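**Flullthorpe and Clustlow Local History Society**

Minutes of the ordinary meeting, 2019-11-05, held in the reading room at Flullthorpe

Present: Wakana Tanabe (chair), Dorottya Erdős (minutes), and members as signed in the attendance book. Apologies were received and are entered in the same book.

**1. Minutes of the October meeting**

Agreed as a true record after one correction. Under item 4, "Fondasden Mill" should read "Fondasden Malthouse". The chair signed the corrected copy.

**2. Matters arising**

The letter to the owners of the Humphreys building has been answered. They are content for members to look at the date stone from the yard, but ask for notice by telephone first. D. Erdős has the number.

The missing key to the map drawer has been found in the drawer underneath. A spare is to be cut and kept with the attendance book.

The question of whether the lane behind the chapel was ever called Tanner's Row was left over from last time. A member brought a rent book in which the name is used twice, both times in the same hand. It was felt that more was needed before the name went into print. Left open.

**3. The 1850 survey**

W. Tanabe reported on the parish survey of 1850, which she has been copying out at the county record office. The book lists 109 holdings in Flullthorpe and Clustlow together, with the name of the occupier, the use of the land and in most cases the rent. She has now finished the Flullthorpe part. Clustlow is slower work, as the clerk changed halfway and the second hand is hard to read.

Members discussed how the field names should be spelt in the printed version. The survey gives Fondasden in three different spellings, once on a single page. One view was that modern spelling would help readers who want to find the places on foot. The other was that the old forms are the reason for printing it. Agreed: the text to follow the survey exactly, and the index to use modern spelling with the old forms in brackets.

It was asked whether the rents should be left in old money. Agreed that they should, with no conversion table.

The record office charges for photographs of the pages. The chair will ask for a price for the four pages that carry sketch plans, and bring it to the next meeting.
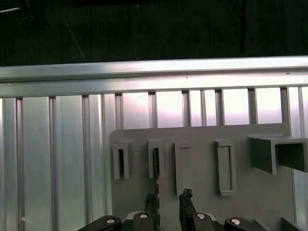 Minute Book, Vol. 11, p. 200

**4. Newsletter**

The autumn newsletter has gone out. Two copies came back marked "gone away" and D. Erdős will check the addresses. The spring number is to carry the piece on the malthouse, the list of shopkeepers in Clustlow and the obituary held over from last time. Copy is wanted by the end of January. Anything handwritten should come earlier.

There was a complaint that the print was too small in the last number. The printer can go up a size if the margins are made narrower. Agreed to try this once and see what members say.

**5. Winter talks**

The talk on hedges and boundaries was well attended and the speaker has been thanked. The next talk is on the carrier's carts between Clustlow and the market. The speaker needs a screen and a table near a socket. Doors to open half an hour early, tea afterwards.

A suggestion was made for an evening at which members bring one old letter or bill and say a few words about it. This was liked. W. Tanabe to find a date in the new year that does not clash with the choir.

**6. Footpath walk**

The walk from Flullthorpe church to Fondasden was put off on account of flooding at the lower stile. It will now be held in spring. The landowner has asked that dogs be kept on leads through the top field. This will go on the notice.

**7. Correspondence**

(a) From a reader abroad, asking about a family of wheelwrights in Clustlow. The family is in the survey, at two holdings. W. Tanabe to reply with a copy of the entries.

(b) From the school, asking for the loan of the large tithe map. Agreed to offer the paper copy. The original is not to leave the reading room.

(c) From the parish council, giving notice of work on the churchyard wall. Noted. A member who lives opposite will take photographs of the older stretch before it starts.

**8. Any other business**

Roughly half the library books lent out over the summer are still not back. Members were asked to look at home.

The heating in the reading room was off again at the start of the evening. D. Erdős to write to the council.

**9. Next meeting**

To be held in the reading room as usual, date to be sent round with the notice of the carrier's cart talk. The survey index will be taken as the first item.

Signed as a correct record: ____________________ (Chair)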